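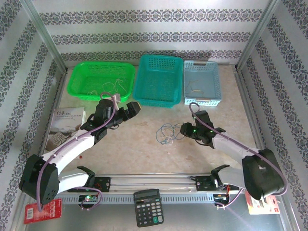

The string bench, with all three baskets out.

Hi, I'm Orvokki Valtonen, and together with Kauko Ruotsalainen I run Horna, a small test shop for grippers, arms, cameras and the controllers that go with them. People send us hardware (or ask us to buy it for them), we put it through the same set of jobs as everything else, and then we write up what we found in plain words!

We started out because I was choosing a gripper for a packing line and every data sheet told me about payload. Great, but I had to pick up cord. Cord weighs next to nothing and it still made a fool of every gripper I tried that spring. Kauko was writing controller code two desks over, and we spent so many evenings on it that we ended up renting a room of our own at Gollatden.

These days the room is mostly benches. The one we get asked about most is the string bench, where two arms share a rail and have to sort and hand over thread, twine and thin wire.

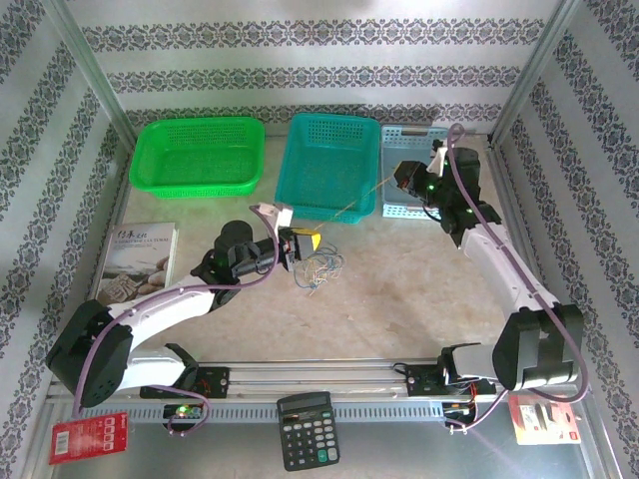 A gripper gets 500 tries on a job before we write a word about it. I used to stop much sooner, and I got burned - the Resier fingers looked wonderful on the first morning and then the pads began to polish, and I had to ring a customer and take back a very cheerful email. So now we wait. We also swap the pads and run again, and we keep the old ones in labeled bags in case anyone wants to see the wear for themselves.

Controllers are Kauko's side of things. He has 9 of them on the shelf, and he is fond of the Kuo, mostly for how it behaves when two arms get close to each other. I think its menus are awful. We print both opinions, and you can decide which of us you sound more like.
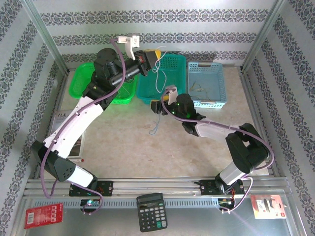
Cameras took us longest to get right. A view from a fixed camera is easy to repeat, so we always begin with one, and we compare models by asking how well they pick out thin stuff against a busy background. Patterned wallpaper on three sides is a much harder test than a plain gray board, and a pale string dangling from a gripper in front of it is just the sort of thing a camera can lose. Blue thread on the beige tabletop is kinder. We do both, and we report them separately, so please read the two tables before you order anything!

Our test log stood at 654 entries on 5 Jun 2021 and you're welcome to ask for any of them. Write to either of us, tell us what you're trying to pick up, and send a handful of it along if it fits in an envelope.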